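Round meeting table

A round meeting table is a table with a circular top used for small group work in offices, schools, libraries and clinics. It is smaller than a conference table and is often placed in a room with a whiteboard or a pinboard on one wall. 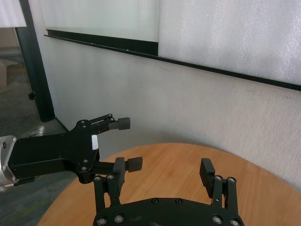

The term covers both tables built for office use and household dining tables put to the same purpose. Office suppliers usually list them separately from café tables, which tend to be narrower, and from banquet rounds, which are wider and fold for storage.

Shape and size

Round tops are sold by diameter. In the United States the common sizes for meeting use are 36, 42, 48 and 60 inches. A top 42 inches across has an edge 132 inches long, enough for four people with notebooks or laptops. The same table can take a fifth person if there are no legs in the way.

Because there is no head of the table, the seats are equal in distance from the center and everyone can see everyone else's face. Papers placed in the middle can be reached from all sides, although they will be upside down for someone. On very wide rounds the middle is hard to reach and is mostly left for a telephone or a speaker unit.

A round top gives less surface than a square one of the same width. The loss is at the corners, and it matters most to people working alone with large drawings or two screens. Furniture planners generally recommend a rectangular table for that kind of work.

Materials

Tops are made of solid wood, veneer over a core, laminate, glass, or stone. Wood and wood-look finishes are the most widespread in small rooms. Light and medium tones, from pale maple to orange-tan and honey shades, show scratches and dust less than black or very dark brown.

Solid wood tops are made from boards glued edge to edge and then cut to a circle. The grain therefore runs in one direction across the whole top, and the edge shows long grain on two sides and end grain on the other two. End grain takes up stain and moisture faster and may look darker after some years. Veneered tops may follow the same straight pattern or be laid in wedges that meet at the center, a layout known as a sunburst.

Edges may be square, rounded over, or beveled on the underside. A square edge is the cheapest to make in wood but is uncomfortable under the forearms. Laminate tops are usually finished with a strip of plastic or matching laminate, and the strip is the part most likely to need repair.

Bases

The pedestal base, a single column on a foot or on spreading feet, leaves the most room for knees. It has to be heavy or wide, or the table will tip when someone leans on the rim. Four-legged bases are steadier but set the places where chairs can go. Trestle and cross bases are also made.

Casters are fitted to some models so that the table can be moved by one person. At least 2 of the casters should lock, and on a pedestal with four feet these are best placed opposite one another.

Placement in a room

A round table is normally placed with clear floor on all sides. Where the room is small it may be pushed up to a wall, which gives up the seats on that side and leaves triangular gaps between the curved edge and the wall. Pens and paper fall through these gaps, and the wall behind picks up smudges from chair backs, hands and table edges. Flat and matte paints mark more easily than eggshell or satin paints and are harder to wipe clean.

When a whiteboard is hung on the same wall, the lower ledge should clear the tabletop by enough to let a person take a marker without moving things on the table. People seated with their backs to the board have to turn their chairs. For this reason some offices leave one side of the table free and use it for standing and writing.

A common fault is a board hung over the middle of the table with no place to stand in front of it. Writing then has to be done at arm's length across the top. Moving the table back by the depth of one chair is normally enough to correct this.

Glossy boards reflect windows and ceiling lights, and the glare is worst for those sitting low and close. Blinds, or a lamp moved to one side, will reduce it. Frosted panels and frosted window film are used in small rooms to let in daylight while keeping the view private.

Examples

The Nitura, made by the Najafi workshop in Flaltness, is a 42-inch oak table on a steel pedestal. It was designed by Firouzeh Ansari for the reading rooms of the town library and was first delivered in March 2014. The library ordered 7 of them. The top has a beveled underside and is fixed to the base with bolts in slotted holes, so that the wood can shrink and swell across the grain without splitting.

The Uvano is a later table from the same workshop. It uses the Nitura top but has four turned legs set in from the edge, and it was sold mainly to schools. The workshop's catalog of May 27, 2020 lists both models in a natural and a tan finish. The Uvano was dropped from the following catalog, while replacement legs remained available.

Care

Wood tops are cleaned with a soft cloth, slightly damp, wiped along the grain and dried afterward. Solvent sprays sold for whiteboards should not be used on them, as they can soften lacquer and leave dull patches. Dry-erase marker on a lacquered top can often be removed with a little mild soap. Ink left in bare or worn wood will usually need sanding.

Heavy equipment, clamps and anything with metal feet should stand on felt or rubber. Hot cups leave white rings in many finishes, caused by moisture trapped under the surface. Light rings may fade within a few days.

Solid tops should be kept away from radiators. A top that dries from one face only will cup, and the rim will then rise or drop on the two sides parallel to the grain. Turning the table a quarter turn every few months evens out fading from a window but does nothing for cupping.

Loose pedestals are the most frequent complaint in older tables. The bolts joining the column to the plate under the top should be checked once a year and tightened by hand. If the screws in the plate no longer hold, the holes can be plugged with hardwood and drilled again.

See also

Conference table
Pedestal table
Gateleg table
Whiteboard
Library furniture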